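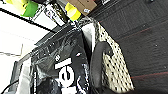

How to set up the Lirix soft finger kit for bags, fabric and mixed shelf items

This tutorial is for people who already have a two-arm robot and want to try the Lirix finger kit from Trolari. I have used the kit since March and I wrote down the steps in the order that worked for me. The manual is good, but it explains the software first and the fingers much later, so I had to jump between chapters.

What you need

– the Lirix kit, with fingers, wrist camera mount and screws
– the small hex key (it is in the same bag as the screws)
– the Clarine control program, version 2 or newer
– a shelf or a table with things you do not mind to drop

Step 1. Fit the fingers

Switch off the arm before you touch the gripper. Slide each finger on its base until the two holes meet, then put in the screws by hand. Tighten them only when both fingers are on. If one finger sits higher than the other, take both off and start again.

Step 2. Fit the camera

The mount goes on the wrist, above the gripper. Lead the cable along the arm and fix it in two places. Leave a loop at the wrist joint, and turn the joint slowly to both ends by hand to see that nothing pulls.

Step 3. Calibrate

Open Clarine and choose "New finger set". The program asks for the finger code. For the standard soft finger it is 134, for the long one it is 208. I entered the wrong code the first time and the gripper closed too early on everything.

Step 4. Begin with soft things

Plastic bags and fabric are a good first exercise. Set the closing force to the lowest level and go up one level at a time. With shiny bags the wrist camera may give you white spots from the lamp, so turn the lamp to the side, or lower the exposure in the camera menu.

Step 5. Go to the shelf

When the table work is fine, move to a shelf with objects of different shape and weight.

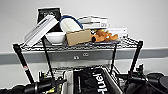 Mixed items on a wire shelf: books, a bowl, a small cardboard box and an orange fabric object.

Save one grip setting for each type of object. Flat books are the hardest in my opinion, as the fingers must get under the edge first. For a bowl, take it by the rim. On a wire shelf, keep the fingertips a little above the wires, otherwise they can catch.

If something does not work

Error 2153 means that Clarine has lost the camera. Unplug the cable, wait for the light to go off and plug it in again. If the error comes back, try another port before you write to support.

Is it worth to buy?

For soft goods I would say yes. The fingers are easy to change and the calibration is short. The camera mount could be stiffer – mine needs tightening every week. I ordered from the dealer Rojanasak, and spare fingers are sold there in pairs only.

Last updated 15 May 2023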